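周末的酸菜课，回来补记

2023年12月26日，星期二。本来想睡前随便写两句，结果越写越长。

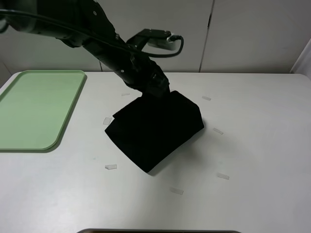
Chak-lun Cheng 昨晚留言：盐到底是按菜的重量算还是按水的重量算？我照你上次写的做，第四天就发软，汤是浑的，倒掉了一整坛，心疼。

好，先答这个，上次我确实没写清楚，怪我。

分两种。干腌的，就是白菜切丝撒盐揉出水那种，按菜的重量算，百分之二上下。水腌的，萝卜条、豇豆、整根黄瓜那种，要把菜和水加在一块儿称，再乘百分比。只按水算的话，菜一进去就把盐分摊薄了，盐不够，发软。浑倒不一定是坏，乳酸菌长起来汤本来就会浑，软加上怪味才该倒。你那坛是哪种味道？酸的还是臭的？没说清楚，下次倒之前先问我一声。

说回上课。课叫"冬天的坛子"，在 Irkunwood 开的，一下午，四个多小时，中间有茶。报名费175块，包一罐带走的和一份讲义。讲义是双面打印的，字小得要命，我到现在没看完。老师姓什么我没记住，大家都喊她阿姐，我也跟着喊。嗓门很大，手很快，切白菜的时候一边切一边讲话，头都不低。我看着有点怕。

路上堵车，迟到了20分钟，进门的时候第一轮已经在揉了。洗手，围裙，挤进去。旁边的人分了我半颗白菜。

几个记下来的东西，乱，想到哪写到哪：

白菜不要洗太狠。外面两层老叶子剥掉，里面冲一下就行。我以前是一片一片掰开来搓的，阿姐说你把干活的都洗跑了。她说的干活的是指菜叶上自带的菌。

盐用没加碘的。这个有争论，她自己也说加碘的照样能发起来，她只是嫌颜色发暗。我家里一直用普通的盐，也没出过事。所以别为了这个专门跑一趟超市。

揉要揉够。我揉了五分钟觉得差不多了，她过来抓一把，捏，说再来。又揉了快十分钟，水才真的出来，能没过菜的那种。手腕酸了两天。打字的时候还酸。

压实。用拳头。一层一层压，不要一次全塞进去再压，中间会有气。我以前那罐中间有一圈发灰的，应该就是这么来的。

最上面盖一片完整的叶子，叶子上再压重物。玻璃的压石最好，没有就拿小号密封袋装盐水，万一漏了也是盐水，不会把里面冲淡。这招好，我记了两遍（翻笔记发现真的写了两遍）。

不要装太满。留两指。发起来汤会往上涌，我去年冬天那罐就涌出来流了一柜子，柜子里现在还有味道。真的还有。

温度。十八到二十二度最舒服。冬天家里要是不开暖气就慢，慢没关系，慢的好吃一点，脆。别放暖气片旁边，我放过，三天就酸得不能吃了，而且软。

然后是罐子的事。现场有三种，Floko 的卡扣玻璃罐，Grimshaw 的那种带水槽的陶坛，还有就是普通的螺旋盖。阿姐自己偏爱陶坛，水槽里加水，气出得来进不去，不用管。但是重，贵，而且水槽会干，干了就等于没盖。冬天屋里燥，两三天就要看一眼。卡扣罐我用得最顺手，胶圈别太紧，头几天每天开一下放气。螺旋盖也行，拧到刚刚好再回半圈。

我带回来的是卡扣罐。现在在厨房地上，下面垫了个盘子。今天早上开了一下，有泡了，闻着是生白菜味加一点点酸，还早。

课上还尝了阿姐自己的三年老坛水泡出来的萝卜。那个味道我不知道怎么写，酸，但是后面有点甜，再后面有点像梨。旁边有人问能不能买一瓶老水回去，她不卖，送，自己带瓶子来舀。我没带瓶子！！气死。最后用喝完的矿泉水瓶装了小半瓶，回来的地铁上一直竖着抱在怀里，怕漏。没漏。

老水怎么养，她讲得很快，我记的是：每次加新菜就补一点盐，加多少菜就按那个菜的重量补；少沾油，捞菜用专门的筷子；起白花的话撇掉，加一小勺高度白酒，盖好等两天再看。要是长毛，带颜色的，绿的黑的粉的，别救，整坛倒。有人说撇掉上面一层下面照样吃，她脸一下子就板起来了，说不要拿肚子省钱。

亚硝酸盐也有人问，肯定有人问的。她的说法是头一个礼拜左右会往上走，后面再落下来，所以要么当天吃掉，要么等够了再吃，中间那段别动。她自己等满二十多天。我打算等到一月中旬再开，忍得住的话。

调料这块我跟她意见不太一样。她什么都不放，就盐。我喜欢放一点花椒，两三粒干辣椒，有时候丢一片月桂叶。她说第一坛什么都别放，先知道它本来什么味，第二坛再玩。行吧，带回来这罐是听她的，什么都没放。但是我又偷偷切了一颗小的，自己弄了一罐加花椒的，放在旁边对比。有结果再写。

买东西的清单，有人在上一篇问过，顺便贴一下：

白菜两颗，挑沉的，根部切口白的
没加碘的盐一包
厨房秤，能称到克的，50块以内的就够用
一个大盆，比你以为需要的再大一号
卡扣罐两个，一升半的
压石或者小号密封袋

秤真的要买。我前几年全靠手抓，有时候好吃有时候死咸，自己也搞不懂为什么。Zemon 那款我用着没什么毛病，就是按键不太灵，要按两下，归零的时候容易按成关机。

算法也顺手写一个，省得又有人私信。我那颗白菜剥完去芯称出来1519克，乘百分之二，三十克多一点，我放了三十克。多一克少一克没事，别纠结。

Chak-lun Cheng 你要是再做，先做小罐，半颗菜就够，坏了不心疼。萝卜条的话，菜加水一起称，我习惯放到百分之三，萝卜水多，低了容易软。切粗一点，手指那么粗，别切片。切完在风口晾半天再下罐，会脆很多，这个是我妈的法子，不是课上讲的。

还有个事差点忘了，下一期课好像是做味噌，一月份，具体哪天还没出来。我想去，又怕家里没地方放了。冰箱下面那格已经全是罐子，上礼拜找半块豆腐找了十分钟，最后在梅子酱后面，已经酸了。

先写到这，厨房那罐好象又在冒泡，去看一眼盘子。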